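Chapter 7

Paying for the Plan: Fully Insured, Level-Funded and Self-Funded Coverage

I spent my first two years in employee benefits nodding along whenever anyone said "self-funded." I figured it meant the employer was rich. So if the words in this chapter's title make your eyes slide off the page, you're in good company, and we're going to take it slowly.

Let's start with money going out the door. Every health plan has to pay claims (the bills from doctors, hospitals and pharmacies) and it has to pay somebody to process those claims. Those two costs exist no matter how the plan is set up. What changes from one arrangement to the next is who holds the risk when claims come in higher than anyone guessed, and who gets to keep the money when they come in lower.

In a fully insured plan, the employer pays a fixed premium each month and the insurance company takes it from there. Say Drarnis, a small packaging company in the town of Talton, pays $883 per employee per month. If three people need surgery in March, Drarnis still pays $883. If everybody stays healthy all year, Drarnis still pays $883, and the carrier keeps the difference. I like to compare it to a fixed-price lunch. You know the bill before you sit down, and you don't get a refund for skipping dessert!
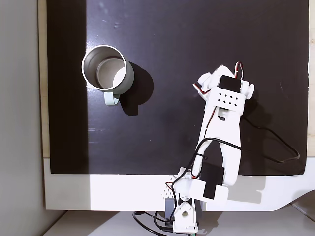
Mug and white robotic arm on a black tabletop, seen from overhead.

A self-funded plan flips that around. The employer pays the claims itself, as they come in, and hires a third-party administrator (you'll see this shortened to TPA everywhere, so get used to it now) to do the paperwork. Surulix, our second company, has 2,000 employees and runs its plan this way. With a group that size, one bad month tends to get smoothed out by the others, and the finance department can make a decent guess at the year's total. Could Drarnis do the same? On paper, sure. But one premature baby or one transplant could eat its whole budget, and that's why most self-funded employers also buy stop-loss insurance, which we'll get to in the next section.

Level funding sits between the two, and it's the one my students mix up most often. The employer pays the same amount each month, so it feels like a premium. Behind the curtain, though, that payment is split into a claims fund, an administration fee and a stop-loss premium. Odera, our third company, pays $969 per employee per month under its level-funded contract. If there's money left in the claims fund when the plan year closes, Odera may get part of it back, depending on what the contract says. Please read that sentence again, especially the last bit. I've seen contracts where the surplus could only be used as a credit toward renewal, and the employer found out when it tried to leave.

You may have noticed that Odera pays more per month than Drarnis. Don't conclude that level funding costs more! The two groups have different ages, different deductibles and different networks, and until we adjust for those things the comparison tells us very little. We'll do the adjusting together, with a pencil, at the end of the chapter.

Key terms to watch for: third-party administrator, claims fund, specific stop-loss, aggregate stop-loss, run-out, surplus.

7.1 Where the Risk Goes

Before we look at stop-loss, I want you to get comfortable with the word "risk" as benefits people use it. In everyday talk it means something bad might happen. In this field it means the gap between what you expected to pay and what you end up paying, and the gap can run in either direction.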